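Sorting demos, second batch

The shape-label task is now at 207 usable episodes, up from 108 at the end of the first batch. The instruction names a shape and an item, and the policy has to get the item into the matching bin. I drew the triangle, square and circle by hand in black marker, so the fill is uneven. I left it that way — clean vinyl shapes would make the labels too easy to pick out.
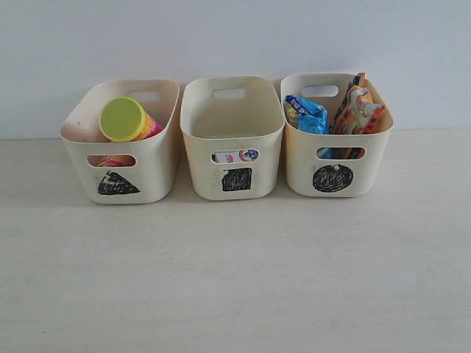 Changes for the next batch

Bin order gets shuffled every 9 episodes. With triangle, square, circle always left to right, the Ornau checkpoint learned position and ignored the marker.

Starting contents will vary too. Flat packets are hard to see once they are down in a bin, and I want more of those.

Target is 323 episodes before retraining.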